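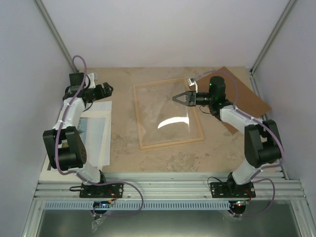 Arbeitsplatz zwei, besetzt. Zwischen den Armen liegt ein Rahmen.

Seit Januar rahmen bei uns nicht mehr nur Menschen. Die Firma Hiltik hat zwei Arme auf eine Schiene geschraubt, und die Geschäftsleitung spricht seither von »Entlastung«. Entlastet wurde zuerst mein Tisch am Fenster, der steht jetzt im Lager. Dafür habe ich eine Schulung über 16 Stunden bekommen und darf mich Anlagenbetreuer nennen. Mehr Geld gab es nicht – ein Namensschild schon.

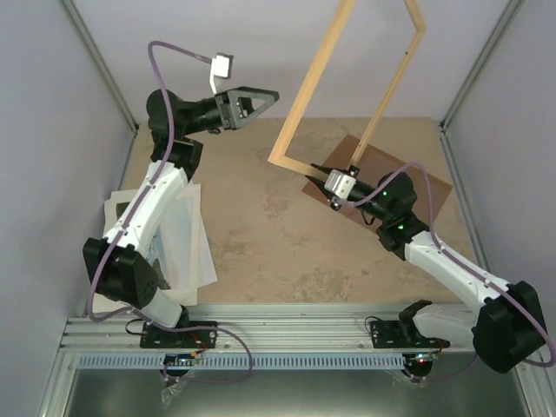

Dondent Bild & Rahmen, Abteilung Einrahmung

Früher nahm ich eine Leiste in die Hand und wusste, ob sie verzogen war. Heute lege ich Drucke bereit, schaue zu und schreibe Störungen in eine Liste. Bei Nummer 129 habe ich aufgehört, mich zu ärgern. 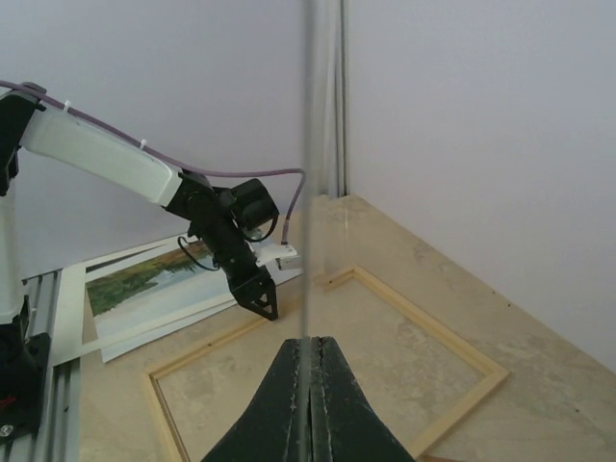 Der Kollege vom Zuschnitt findet die Arme großartig, sein Rücken auch. Das gönne ich beiden. Nur reden wir weniger, weil jeder vor seiner eigenen Anlage steht und auf Lämpchen achtet. Die Pause dauert weiterhin 20 Minuten, zehn davon gehen für Fehlermeldungen drauf.

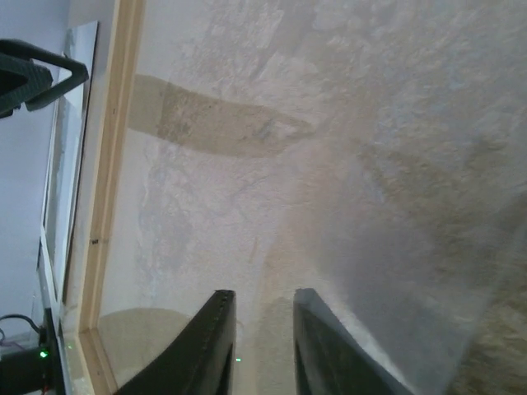 Zwei Greiferfinger, links daneben die Leiste auf Gehrung.

Nächste Woche lerne ich den Neuen von der Spätschicht an. Er hat noch nie einen Rahmen von Hand geleimt und fragt, ob er das können muss. Ich zeige es ihm trotzdem, der alte Tisch steht ja noch im Lager.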